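Greifen nach Augenmaß: Perzeption, Planung, Regelung
Skript zur Übung 8, Stand 4. Mai 2022, L. Kalinowski
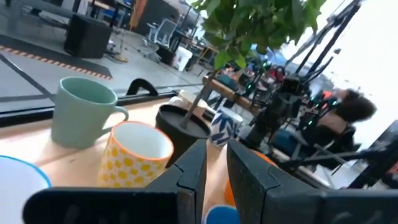
Wozu braucht ein Greifplaner eine Unsicherheit zur Objektpose, wenn er doch schon eine Pose hat?
Weil er sonst jede Schätzung behandelt wie eine Messung. Mit einer Kovarianz kann der Planer Griffe bevorzugen, die auch bei einem Fehler von 8 mm noch aufgehen, und solche verwerfen, die nur auf dem Papier elegant sind.

1. Der Ablauf in Plorik

Plorik ist unsere Middleware für die Übung. Sie besteht aus zwei Prozessen, die sich über Nachrichten verständigen und sich dabei gelegentlich missverstehen. Der Prozess Gridon liefert Segmentierung und Posen, der Prozess Prerer plant Bahnen und schickt sie an den Regler. Wer nur einen der beiden startet, bekommt keine Fehlermeldung, sondern Stille. Bitte vor der Sprechstunde prüfen.

2. Segmentierung

Tassen sind dankbare Objekte, solange sie einzeln stehen. Auf unserem Tisch tun sie das nicht: Die cremefarbene verschwindet zum größten Teil hinter dem schwarzen Topf, die mit dem Blattmuster liegt teilweise hinter dem rechten Finger. Für Gridon heißt das:

– Die Finger werden vor der Segmentierung maskiert. Die Maske kommt aus der Kinematik und muss zur aktuellen Öffnungsweite passen. Eine feste Maske ist bequem und bei halb geschlossenem Greifer falsch.
– Instanzen mit weniger als 113 Tiefenpunkten werden verworfen. Der Wert ist empirisch, was in diesem Fall bedeutet, dass er nach längerem Probieren stehen geblieben ist.
– Laub ist kein Hindernis im Sinne der Vorlesung, für den Tiefensensor aber durchaus. Blätter nahe an der Linse erzeugen Punkte, die Prerer als Wand interpretiert. Abhilfe: Mindestabstand setzen, Ausreißer filtern, danach noch einmal hinsehen.

Helles Fensterlicht verschlechtert die Segmentierung am rechten Bildrand. Die Belichtungsautomatik hält das Fenster für das Wichtigste im Raum. Belichtung also von Hand festlegen und den Wert ins Protokoll schreiben.

3. Griffkandidaten

Pro Objekt werden 14 Kandidaten erzeugt und nach Abstand, Anfahrwinkel und Posenunsicherheit bewertet. Beim Henkel ist Vorsicht geboten. Die mintgrüne Tasse zeigt ihren nach rechts, und der Bewerter liebt Henkel: schmal, parallel, gut zu fassen. Dass eine daran gehaltene Tasse kippen kann, steht in der Kostenfunktion von Leemans nicht drin. Das nachzurüsten ist Aufgabe 2.

4. Hand-Auge-Kalibrierung

Alles Bisherige setzt voraus, dass die Transformation zwischen Flansch und Kamera stimmt. Die Datei vom letzten Oktober liegt noch im Repository und lädt ohne Murren. Sie gehört zu einer anderen Halterung. Nach dem Laden bitte das Testmuster aus mehreren Posen anfahren und die Streuung der geschätzten Position ansehen. Eine kleine Streuung beweist noch keine richtige Kalibrierung, eine große beweist zuverlässig eine falsche.

Aufgaben

Aufgabe 1. Implementieren Sie die Fingermaske in Abhängigkeit von der Öffnungsweite. Abgabe mit Testfällen für offen, halb geschlossen und geschlossen.

Aufgabe 2. Erweitern Sie die Kostenfunktion um einen Term für das Kippmoment. Begründen Sie die Gewichtung. »Hat funktioniert« ist eine Beobachtung und gibt halbe Punktzahl.

Aufgabe 3. Planen Sie eine Anfahrt auf die cremefarbene Tasse, ohne den Topf zu berühren. Falls Prerer keine Lösung findet, dokumentieren Sie, welche Bedingung als erste verletzt wird.

Abgabe als Archiv, bitte ohne die Rohdaten. Fragen an Leokadia Kalinowski, möglichst mit Logdatei.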